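Home | A to Z | Around the House | Random Article | Contribute

The top of the toilet cistern

The cistern top (tank top, if you grew up in Canada like my partner did) is the flat lid over the water tank on a close-coupled toilet. I've been writing for this household encyclopedia for 4 years and I still reckon it's the most underrated shelf in the house!

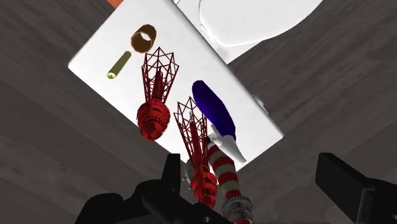
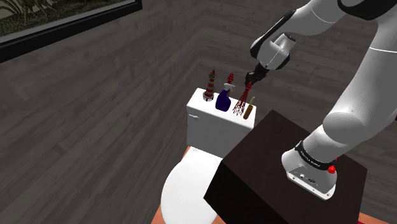

Older toilets had no such shelf at all. The cistern sat high on the wall with a chain hanging down, and you'd have needed a ladder to put a candle on it. Once tanks came down to sit right behind the seat, people got a ledge at elbow height and (being people) started filling it up.

What goes there varies a lot. Spare rolls are the obvious one, then matches, a pot plant, the paperback that never leaves the room. My friend Marilou Enriquez keeps seaside souvenirs on hers, and when I asked readers in November what they had on theirs I got roughly 200 replies, mostly ornaments and air freshener.

A few practical notes. The lid usually just rests in place, so whatever you put on it has to come off before anyone can get at the float valve. Vitreous china lids chip if you drop them, and matching an old one is a proper nuisance – Edgardo Pangilinan in Stulport rang every salvage yard he could find for his. Dual-flush models with the button in the lid give you a lot less room, so keep things to the sides. And do shut the seat first, I've fished out more than one toothbrush.

Filed under: Bathrooms, Plumbing, Household Customs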